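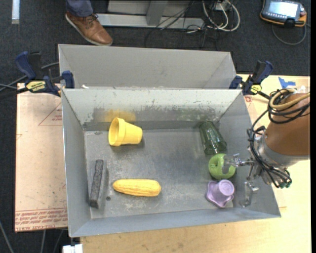

Bin picking cell, bench rules. Written up fast because people keep asking me the same stuff in the hallway. First rule and the one everybody skips: the bin does not move. Not a little. If it creeps the arm still goes where it was taught and you get a finger into the wall. So clamp it both sides, like the two bar clamps with the blue grips, pads flat on the metal, then push hard on a corner with your palm. Moves? Do it again.

Pendant
Somebody has it in their hand whenever the arm is live. Hand, not pocket, not floor. If it has to go down, stop the arm first and then put it down. Two people in the cell = one pendant holder, say out loud who. Sounds silly, do it anyway.

Speed
Anything new, new bin, new object, new fingers, goes at 25 percent for the first full run. We had a good long argument over this in October and 25 won. Don't bump it up halfway cause it looks fine.

Reaching in
Arm stopped, pendant holder says "clear", then your hand goes in. One hand. Sleeves up, no lanyards, watch off. Never straighten an object while the arm is waiting on its next pick, it's not parked, it's waiting. Different thing.

What goes in the bin
Mixed shapes are good. Round, long, hollow, see-through. A green tumbler lying on its side gives the vision a harder time than an apple does so leave it in, don't fish it out to make the numbers nicer. No glass. Nothing over 300 grams with the small fingers. Nothing with a cord or string on it.

Cables and hoses
- Loop them loose over the arm, then jog every joint to its end slowly and watch the loop. Tight anywhere = redo.
- Floor cables go to the edge of the carpet, not across where you walk. I know. Mine too, some days.
- Painters tape for marking only. It won't hold a cable for a week. Peel the old bits off when your done.

Wear
Scratched floor in the bin is normal. A burr is not. Run a rag over the inside, if it snags, file it. Color smears on the walls mean objects are getting dragged, so check your approach height before you blame the gripper. Finger tips: look at them every 2000 picks, swap if there's a nick you can feel with a nail. The Flutar pads last longer than the Osman ones for us but they are fiddly to get on, warm them in your hand first.

Log
Date, who held the pendant, pick count at start and end, anything weird. Pick count means the number on the screen. "Lots" is not a count. Best entry I've got is from Kurniawati Kusuma at the Plollside shop: "stopped at 2483, clamp loose, left side, retightened, restarted at slow." One line, everything in it. Copy that.

End of day
Arm home, air off, bin emptied, pendant on its hook. Clamps stay on. Log sheets go in the Workix folder by the door, blank ones are in the back of the same folder

Last changed 13th February, added the bit on lanyards.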